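3. Collecting Demonstrations by Remote Control

3.1 The simulated room

Before a policy can be trained, somebody must show the robot the task. In our project, which we call Stosari, we collected all demonstrations in simulation. The operator sits at a desk in our laboratory in Anusthorpe, wears a headset, and moves two hand controllers. Each controller drives one arm of a two-arm robot. The view in the headset comes from the head of the robot, so the operator sees both grippers and also a part of the robot's own body. When the operator tilts the head, the whole room tilts as well, and new operators need some practice before they feel comfortable with this.

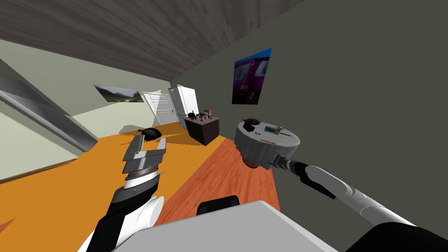 Nawal Helmy

The rooms are generated by our scene tool, Grelel. It places furniture, wall pictures and small household objects, and it changes the colors of walls and floors between rooms. For the study in this section we used 20 rooms. Every room has at least one table with objects on it, and the operator receives one written instruction, for example to bring a gripper to the edge of the table and keep it there while the other arm stays free.

We chose this kind of task on purpose. Many earlier collections in our group were made only of pick-and-place tasks, and the policies trained on them were weak when the robot had to touch large furniture. Contact with a table edge looks simple, but it asks the operator to control the force without feeling it. Our controllers give only a short vibration at the first contact. After that the operator must judge by eye.

3.2 Recording procedure

Each operator first had a training period of 130 minutes, divided over several visits. In this period we did not record anything. After it, the operator started and stopped each recording with a foot pedal – this left both hands on the controllers during the whole demonstration. We recorded the joint positions of both arms, the opening of both grippers, the head pose and the rendered view.
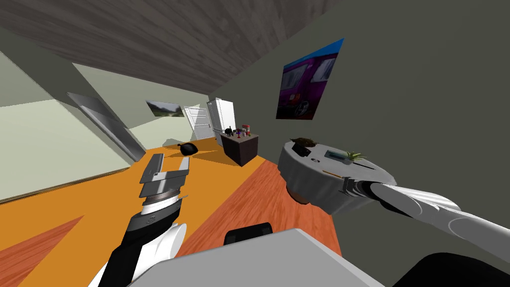
One difficulty was the arm which is not in use. People do not hold a resting hand perfectly still, and the small movements of the controller were copied by the robot. In the first version of the data the policy learned these movements also, and the idle arm was shaking during the test. We then added a dead zone for slow motion of the controller. It removed most of the shaking, but it made very fine positioning a little harder, and two operators complained about it. We kept it.

In total we recorded 3,000 demonstrations, and we set aside 600 of them for testing. A demonstration was rejected if the operator pressed the wrong pedal, if the simulator lost the connection, or if the gripper passed through an object because of a physics error. The rejected recordings are not part of the numbers given here.

3.3 Viewpoint of the operator

We did not correct the tilt of the head in the recorded view. A leveled view would be easier for a human reader, but the policy should receive the same picture as the operator had when the decision was made. We compared both choices in October with a smaller set, and the results are given in Section 5.
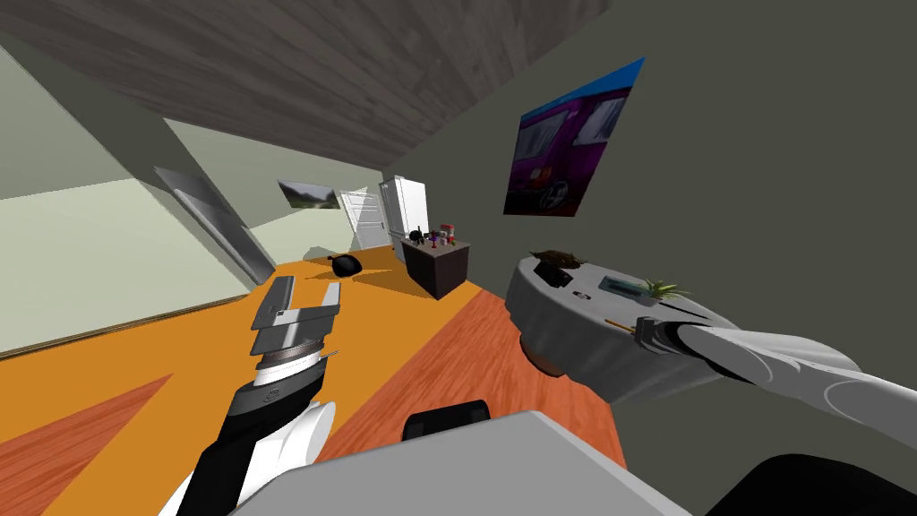

Figure 3. Operator's view in one of the rooms, with the left gripper open and the right arm extended.

The replay tool Daneshvar shows the recorded view next to the joint curves. We used it to mark the moment of first contact by hand – slow work, and we hope to replace it with the contact signal of the simulator in the next version.

Last updated: 10 September 2021

14 shares | 3 comments

Related items
Foot pedals and hand controllers in two-arm teleoperation
Grelel: notes on generating household rooms
Dead zones for the idle arm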